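4.3 Checking detections while the arm moves

The Tillow perception module gives every object it finds a label, a grasp pose and a confidence score. Treat all three as claims to be checked. A score near the top of the scale tells you the model is sure of itself, and we have seen it be sure about shadows.

Before you start: finish hand-eye calibration (section 4.2) and save the result. If Gedgate still shows the calibration flag in amber, stop and repeat it.

1. Open Gedgate and load the Cowie planner profile for your arm.

2. Set the speed limit to its lowest value. The "auto" setting picks its own limit and does not explain the choice.

3. Start a recording, then run the sweep routine 3 times without moving anything on the table.

4. Open the frame viewer and step through by hand. Do not rely on the summary page, which averages over the bad frames.

5. Look for frames where the arm is blurred, like the one below. Check whether the self-filter mask still covers the whole arm.

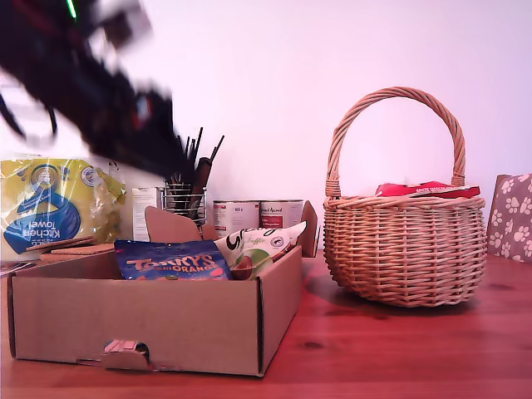
Figure 12. Arm blurred at upper left during a sweep, with the box and wicker basket in view.

6. In each blurred frame, compare the labels with what is on the table. Wire holders, clear or crinkled wrapping and tall basket handles deserve a second look. So do items that partly hide each other, such as the cans and the white pouch in Figure 12.

7. If a label jumps from one item to another between frames, raise "Hold time" one step and repeat from step 3.

Note: Text reading is off by default. Turning it on may help with a chocolate bar facing the camera. Don't expect much from print that is upside down, like the kitchen towel label at the left of the box.

Note: The Florbridge simulator has no motion blur. A clean run of 1,000 simulated sweeps says very little about this step – please don't send it to support as proof.

CAUTION: The planner treats space hidden behind the arm as free unless "Keep last seen" is on. Turn it on before any motion near the table, and keep the stop button within reach.

8. Save the profile under a new name. Updates overwrite the default one without asking.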